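Stendine Wire Baskets, Black, Set of Three

Umitau Kitchen and Table

The Stendine baskets are made for fruit and vegetables which do not like to be closed in a bag or a drawer. The open wire lets the air pass from all sides, and you see at once what you have at home and what you should eat first.

Every set comes with three baskets in black. Most of our customers keep one for tomatoes, one for long vegetables such as cucumbers, and leave the third free for whatever they bring from the market. Small limes and lemons may also stay beside the baskets if you use them every day.

The baskets look good on a light wooden table, and they stand well on a mat too. We recommend a mat if your table top is oiled or waxed — bare wire can leave fine marks when a full basket is pushed.
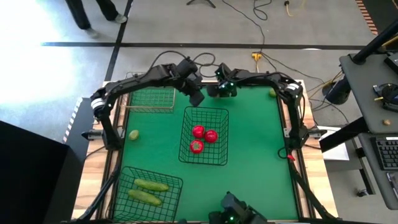
Size and material

Length of each basket: 26 cm
Width: 16 cm
Material: steel wire with black powder coating
Sold as: set of three, same size

The wire ends are turned inside and welded, so they do not catch on a sleeve or a kitchen towel.

Care

Wash by hand with warm water and a soft brush, then dry with a cloth. Please do not use the dishwasher, the coating becomes dull after some time. If a tomato breaks in the basket, rinse it the same day, the juice is hard to remove from the corners later.

Delivery and returns

We send the set within 6 working days. The baskets come one inside the other, with paper between them. If one arrives bent, write to Efa Pumphrey in our customer service and we will replace this one — you do not need to return the whole set.

Goes well with

Ravari table mat, green
Ghaffari vegetable brush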